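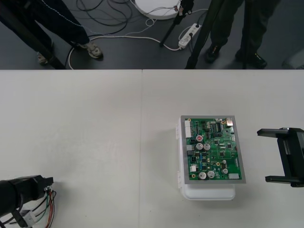
30 March 2019, Dadcombe workshop

Spent most of the day on the question of labels again, and I want to get it all written down while it's fresh, for myself and for Esperanza, who will be picking this up when I'm away. The old scheme (a strip of masking tape and whatever pen was nearest) has served us well enough for years, but the tape dries out and drops off, and then we are left with a shelf of mystery parts and a lot of guessing. What I'd like is for every board to carry its own number somewhere sensible. On a crowded one like the green board on the white box, with those four big silver capacitors taking up so much of the room, there's precious little space to stick anything, so for boards of that sort I think the number has to go on a tie-on tag.

Materials tried so far. The paper tags from Pirberg are lovely to write on and take pencil beautifully, but one wipe with the cleaning fluid and the writing is a grey smudge. The plastic-coated ones are the other way about: nothing will shift the ink once it has dried, though you do have to wait for it, and I have the sleeve to prove it. Kedir suggested punched aluminium, the sort gardeners use for their roses, and very handsome they look too, but I don't like the thought of loose metal near a live board, so those are for drawers and shelves only. He took this with good grace and has gone off to do the drawers.

Cotton thread for tying, waxed. I tried the thin wire and it scratched the paint on the Breletti cabinet, sorry Solange. It will polish out, I think. I've left the polish on the windowsill.

Numbering. We had got up to 2491 in the red book, and I'd rather carry on from there than begin afresh, even though there are gaps. Sosina would like letters in front to show which room a thing belongs to. I can see the sense in it, but things do wander so, and then you have a label telling you a fib. For now: plain numbers, and the room goes in the book in pencil. If we all hate it by summer we can have the argument again with biscuits.

I've ordered 800 of the coated tags, as the price drops quite a bit over 100 and they don't go off. Woldegiorgis will hold the rest of the box for us if we haven't the cupboard space, which was kind of them.

Still to do:
Copy the first pages of the red book, they are coming loose from the spine.
Ask Adanech whether the returned items keep their old numbers or get new ones. I said keep, she looked doubtful, and we were both called away before we settled it.
Find a pen that doesn't need five minutes to dry. Solange swears by the one in her top drawer and says I may borrow it if it comes back with its cap on.
Second wipe test on the coated tags, after they have been left by the radiator for a week.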